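Praltholm open day: a lot of white, and a decent bun

I went to the Praltholm open day in May because we need a new kitchen table and I am tired of choosing furniture from a screen. The 51 bus stops at the gate. The leaflet promised "an honest look behind the finish", which put me in a bad mood before I had got off.

Praltholm makes tables, worktops and shelves, nearly all of it in white or something close to white. They have been on the same site since 1995, and you are told so on the leaflet, on the sign by the door and again by the guide. Ours was Shih-chieh Siu, a patient man with a bad microphone. I was in a group with a couple from the coast who had done this tour before, and Zerrin Sönmez, who refits cafés and had come with a list of awkward questions. I stood near her.

Hall 1: cutting

You walk along a painted line and look through a window at boards being cut. It is loud and over in ten minutes. I would have liked to see where the boards come from. Zerrin asked, and was told "a range of suppliers". She wrote that down in full and underlined it.

The offcuts are a better story. They go to a school down the road for the workshop, and there was a shelf of wobbly bird boxes by the exit to prove it. The couple bought one.

Hall 2: the tops

Most people had come for this hall. The range is called Jitden and it comes in three whites. Shih-chieh named them for us twice. I could tell the first from the third if I squinted, and I would not like to be asked about the second. With the hall lights on, a white surface goes so bright that you lose any sense of whether it is warm or cold, matt or a bit shiny, and I suspect that suits the sales side well enough. Ask to take a sample home. Put it by your own window, next to your own bread board, and then decide.

What I wanted to know was how a pale top looks after a few years of tea. "It wipes clean" was the answer, and I have heard that sentence in every showroom I have ever set foot in. Zerrin asked to see an old one. There wasn't one to show, though she was promised an email. The edges did feel good under the hand — properly rounded, no sharp lip — and I'll give them that without arguing.

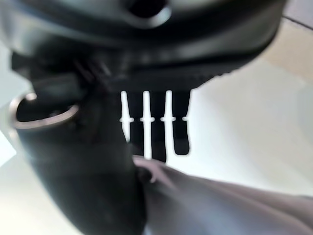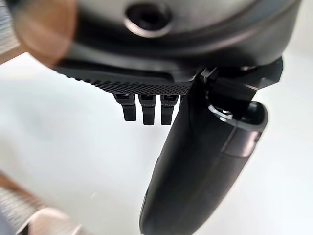

The showroom

A Jitden table for six is £1140, chairs extra. The price is on a small card which you have to turn over. I sat at one for a while. It did not rock, my knees fitted under it, and I could not find anything wrong except that it cost £1140.

Next to it was a cheaper one in the Barko line, with thinner legs. I leaned on the corner and it moved a little. The woman at the desk, Pin-yu Au, said it needed its feet adjusting, and to be fair she got down on the floor and did it. It moved less. She also told me, without my asking, that the Barko tops mark more easily, which was the most useful thing I heard all day and should be on the leaflet.

Delivery is "usually within the month". I asked what unusually looked like and got a smile.

The café

It is called Langlois, it is at the back, and it is worth the walk. Cardamom buns, strong coffee, real cups. The tables are from the old range and have rings and scratches on them, so there was Zerrin's answer after all, ten steps from the man who could not find her an old one. They have worn about as well as any table would. I thought they looked better for it. Zerrin photographed every mark and was, I think, happy.

Would I go again?

For the tour, no. The first hall is noise and the second needs daylight. For an hour of sitting at tables without being hurried, yes, and go early, as the car park was full by eleven and people were leaving cars on the verge.

I came home with two samples and have had them on the kitchen windowsill for a week. My husband says they are the same colour. The labels say otherwise. We have not ordered anything yet.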